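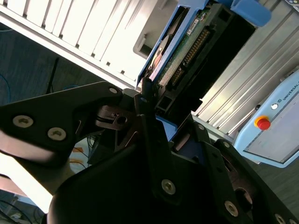 A hard drive in its blue plastic caddy, green circuit board and gold pins showing.

Old Drives Wanted: McAlister Swap Shelf Opens in January

If you're anything like me, you have a drawer. Mine has a dead flashlight in it, a tangle of chargers for phones I no longer own, and (until last week) two hard drives out of a desktop I gave away when my kid was in middle school. I kept meaning to do something about them. Now I can, and so can you!

The McAlister branch library is starting a swap shelf for computer parts in January, in the little room behind the copy machine. Hard drives are the main thing they're after. Roya Tehrani, who runs the Fix-It evenings there, told me she gets asked for older drives all the time, mostly by people trying to keep an old family computer going a bit longer, and they're getting hard to find in the stores around here.

I took mine in early and stayed most of the afternoon, so I can tell you how it goes. You hand your drive over at the desk and fill out a card with your name, where the drive came from and whether it worked the last time you used it. "I don't know" is a perfectly good answer. I wrote it twice.

Then it gets wiped. Roya was firm on this, and I was glad to hear it — I'm pretty sure one of mine had six years of tax returns on it. Every drive that still runs is erased all the way through before it goes on the shelf, and a big one can take overnight. Anything that won't run gets its platters drilled and goes off to the recycler. If you want to stand there and watch yours get drilled, just ask. I did, and it was louder than I expected and very satisfying.

A word about caddies, those plastic holders the drive sits in. Please leave them on! I had pried one of mine off with a butter knife, feeling very handy, and Roya gave me a look. Plenty of computers won't hold a drive snugly without the right caddy, and the loose ones are a pain to match up later. The same goes for any screws you have. Tape them in a sandwich bag and put the bag in with the drive.

And watch the pins. The older drives have that long double row of them, and if a few get bent it's slow work with tweezers to get them straight again. Matilde Aguiar, who does most of the testing, likes drives to come in wrapped in a dish towel or a padded envelope, one to a bundle. She'd also like us all to quit carrying them in by the grocery bag, stacked up and clanking. Guilty.

The shelf already has over 50 drives on it, and that's before the doors are really open. Everything is free to take, with a limit of 2 per household each month. Matilde tags each one with its size and the kind of plug it needs, so bring the old drive along if you're replacing one, or at least a picture of the back of it.

They can't take monitors, printers or anything with a swollen battery. Laptops are a maybe, so call the desk first. Drop-off is any time the library is open, and Roya is at the table from 6 p.m. on Fix-It evenings if you need a hand getting a drive out of the case.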